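Okay, so my part of the project was the bin. Fergal Brennan had the software, I had the big metal thing everybody kept bumping into, plus the blocks that go in it. I wanted to know how blocks settle when you tip them in, and which ones end up hard to get hold of. We called the whole thing Lekota – long story.

I did 36 tips in November, always red and green blocks mixed, and wrote down how they lay each time.

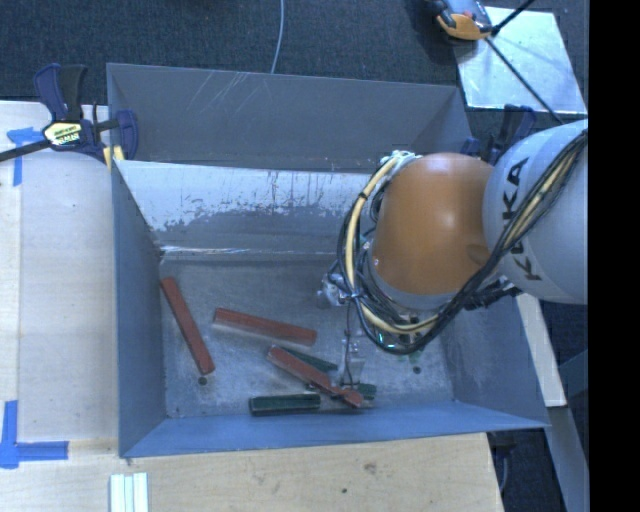
Results, part 2: How the blocks lie

Long blocks hardly ever end up square to the walls. You get them on a diagonal, with one piece lying over another or a green one wedged in behind a red one. The sloping sides help a lot, I think, as things slide down toward the flat floor. The ones close to the front wall were my least favorite – there's so little room to get in beside them!

The metal is pretty scuffed and the pale surface is flaking along one band at the back. I'd like to redo 9 of the tips with only green blocks before I say anything about color.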